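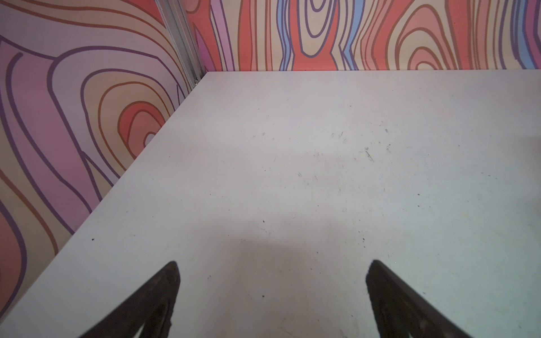

# Grapes are the hard part

I put my first bunch of grapes in a bowl by remote control on 2024-10-28, and I was so pleased with myself that I missed the fact I'd done it with the wrong arm.

You sit at the Rautiainen bench with a pair of handles, one for each hand. Move the left handle and the left arm follows, squeeze and the fingers close. Everything your hands do gets saved, along with what the cameras see, and later on a computer chews through the lot and tries to learn the job from you. That's the whole idea at Stomedier, who run the bench out of a low brick building near the ferry ramp in Marnport. They call the project Nollthorpe, after a street one of the founders used to live on.

My job for the day was packing fruit, one piece at a time, into a peach-coloured bowl with a wavy rim. I figured I'd be done by lunch (ha!).

I did 16 runs before lunch and they kept 5. The rest went in the bin, mostly for dithering. If you hover over an avocado wondering how to grab it, the robot learns to hover too. I found that a bit personal, to be fair. I hover in supermarkets as well.
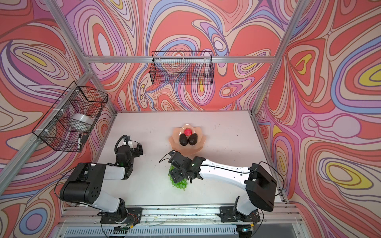

## Learning to be boring

Avocados are lovely. They're firm, they've got that pebbly skin, and the fingers get a decent hold nearly anywhere along the middle. Apples are fine once you stop trying to lift them by the top. Grapes, though! A bunch has no proper sides. You close on what looks like a good fat handful and half of it swings off to the left, and now you're steering a pendulum.

What finally worked for me was going in from above with the fingers wide open, coming down further than felt polite, and closing slowly. Then a straight lift, a pause, across, and down. I'd been letting go too high and hoping for the best. The people at the next desk could hear it.

The other trick is

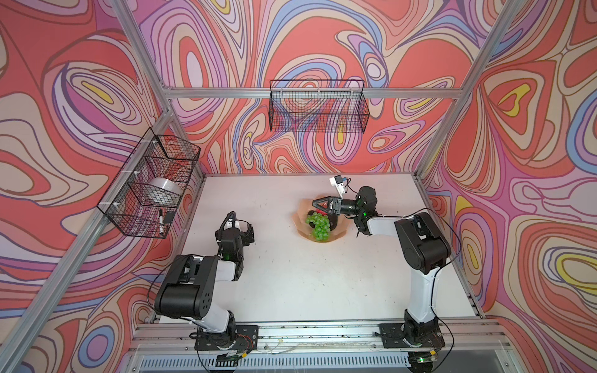
to leave the spare arm alone. With two handles you want to use both, and I kept waggling the left one while the right was busy, like somebody stirring a pot with the wrong hand. Park it out of the way, fold it back, forget it. My runs got shorter straight away, down to 20 seconds for a single piece on a good go.

The walls took some getting used to, too. All those wobbly stripes and rings in coral and lavender and blue, right behind the thing you're trying to look at. By mid-afternoon I'd stopped noticing them, though I did dream in swirls that night.

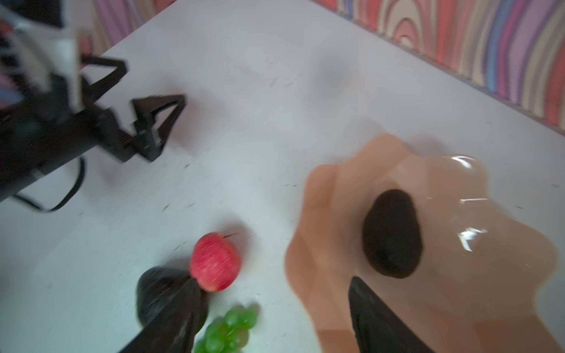

**Corrie Haldane**

I went back in November for 2 more sessions, this time with the fruit starting in a different spot on every run. It's harder than it sounds, as you get fond of a layout. My hand kept heading for where the apple used to be.

Then they let me watch the trained version have a go by itself. It picked up an avocado, moved it over the bowl, stopped for a moment exactly the way I do, and set it down. I asked if they could take the pause out. They said I'd have to come in and record some more.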